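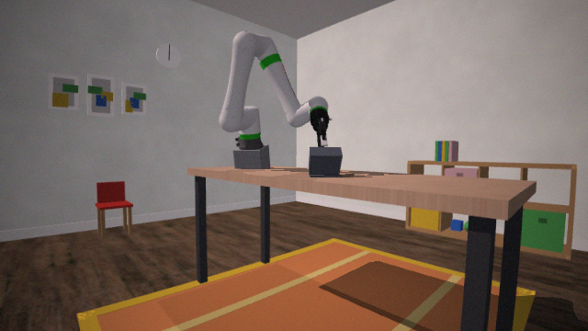

Home | Forums | Sim & Learning | Arms | Members | Log in

Search this forum... Go Advanced search

Thread: How many sim demos before you bother training?

gumleaf_ros
G'day all. I've been collecting pick-and-drop demos in sim since March and I'm up to 1405 episodes, all teleoperated by me with a cheap 3D mouse (my wrist is cactus). Same room every time: arm on its pedestal at the left end of the wooden table, grey box to its right, orange rug, shelves along the wall. I log everything through Povasard and train on one card in the garage. The policy does fine until I change anything, then it wanders off and hovers over the box like it's forgotten why it came. Do I need more demos or different ones?

tassie_torque
Different ones. You've taught it your room. I'd put money on it using the green bands on the arm and the edge of that rug as landmarks. Randomise the colours, shift the pedestal, move the light about. I had a policy fall over completely when I changed a floor texture, and the floor had nothing to do with the job!

Nava_user14
Gotta disagree with torque there. Going mad with randomisation early on gave me a policy that was mediocre everywhere. I'd keep the room as is and vary the starting pose first. If every episode starts with the gripper already pointing straight down over the box, it has never seen what to do from anywhere else.

gumleaf_ros
Ah. Yeah, about that. I do park it over the box at reset because it saves me a few seconds each go. Bugger.

Nava_user14
There's your hovering, mate.

tassie_torque
Part of it, sure. I still reckon the background matters. Try 10 rollouts with the clock and the wall pictures deleted and see if the success rate moves. Costs you a cuppa's worth of time.

Ezequiel Bermúdez
I maintain the reset scripts in Lindumel. There's a flag for sampling joint angles at reset, off by default, and I'd turn it on before touching textures. Watch the elbow limits or you'll get starts where the gripper is inside the table. Also check how many of your episodes include a missed grasp and a recovery. Most people bin those and I wish they wouldn't.

gumleaf_ros
I binned all of them, of course. Right, so: random starts, keep the fumbles, then do torque's test. I'll record 35 new ones tonight and report back.

tassie_torque
Do the test first!

Comments (3)

vallow_fan: Same hovering problem here on Vallow, random starts helped heaps but didn't cure it.

mick_d: Any word on the 35?

gumleaf_ros: Only got 14 done before the mouse carked it. New one's in the post.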